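Flonia Furnished Residences: Frequently Asked Questions

The following information is provided for current and prospective residents of Hindholm House and Baumgart Court. Where an answer differs from your signed residence agreement, the agreement applies.

Questions not covered on this page may be submitted to the Residence Office in person or through the resident portal.

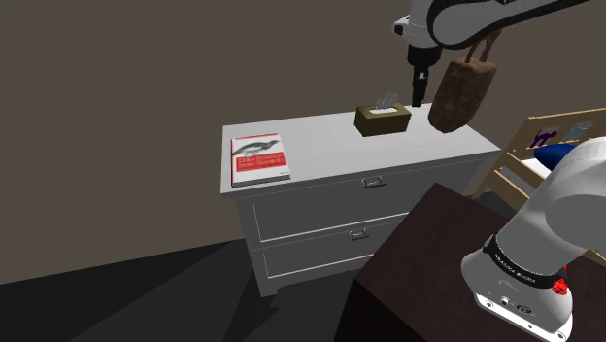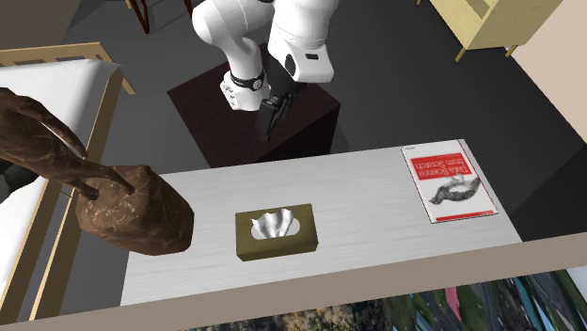
Computer-rendered views.

APPLICATIONS AND ELIGIBILITY

Who may apply for a furnished unit?
Applicants must be at least 18 years of age and must be employed, enrolled in a course of study, or on a documented work placement within the Urkden area. Proof of status is required at the time of application.

What is the minimum length of stay?
The minimum stay is four months. Standard agreements run for 12 months. Agreements of other lengths may be approved when a unit is available for the full period requested.

How many units are there?
Flonia manages 128 furnished units at the two buildings. Availability is updated on the resident portal each morning.

Is there a waiting list?
Yes. Applicants are placed on the list in the order in which complete applications are received. An application that is missing documents is not considered complete. Applicants may decline one offer without losing their place.

May two people share a unit?
Two adults may share a one-bedroom unit if both are named on the agreement. Studio units are limited to one resident.

RENT AND DEPOSITS

What does the monthly rent include?
Rent includes heat, water, trash collection, basic internet service, and use of the furniture listed in the unit inventory. Electricity is metered separately and billed by the utility company.

When is rent due?
Rent is due on the first of the month. A late fee is applied to any balance that remains unpaid after the date stated in the agreement.

How much is the security deposit?
The deposit is equal to one month's rent. It is returned, less any lawful deductions, after the final inspection. Please leave a forwarding address with the Residence Office before departure.

FURNITURE AND UNIT INVENTORY

What furniture is provided?
Each unit contains a bed, a dresser or wardrobe, a table, seating, and window coverings. A written inventory is provided at check-in. Bedding, towels, and kitchen supplies are not provided.

How do I report an error in the inventory?
Note the error on the inventory form and return the signed form within four days of check-in. Items not reported in that period are presumed to have been present and in good condition.

May I bring my own furniture?
Small items such as lamps, shelves, and desk chairs are permitted. Larger items require written approval. Provided furniture may not be moved to hallways, storage rooms, or other units.

Can Flonia remove an item I do not need?
Requests for removal are considered twice a year, in January and June. Storage space is limited and approval is not guaranteed.

May I paint the walls or hang pictures?
Painting is not permitted. Pictures may be hung with removable adhesive strips. The cost of repairing nail holes or damaged paint is charged to the resident.

MAINTENANCE AND ACCESS

How do I request a repair?
Submit a request through the resident portal. Include your building, unit number, and a short description of the problem. For water leaks, loss of heat, or electrical hazards, call the emergency number posted inside your unit door. In the event of fire, leave the building and call 911.

Will staff enter my unit when I am away?
Staff may enter for repairs or inspection after giving written notice. Notice is not required in an emergency. A card is left in the unit after each visit.

What are the quiet hours?
Quiet hours begin at 11 p.m. and end at 7 a.m. at both buildings. Laundry rooms are closed during quiet hours.

MOVING OUT

How much notice must I give?
Notice must be given in writing and must be received by the Residence Office no later than the date stated in your agreement. Verbal notice is not accepted.

What condition should the unit be in?
The unit must be clean and free of personal belongings, with all inventory items in their original rooms. Drawers and closets must be empty. Keys and access cards must be returned by 12 noon on the final day of the agreement.

What happens to belongings left behind?
Items left in a unit are held for the period required by law and may then be donated or discarded. Storage and removal costs may be deducted from the deposit.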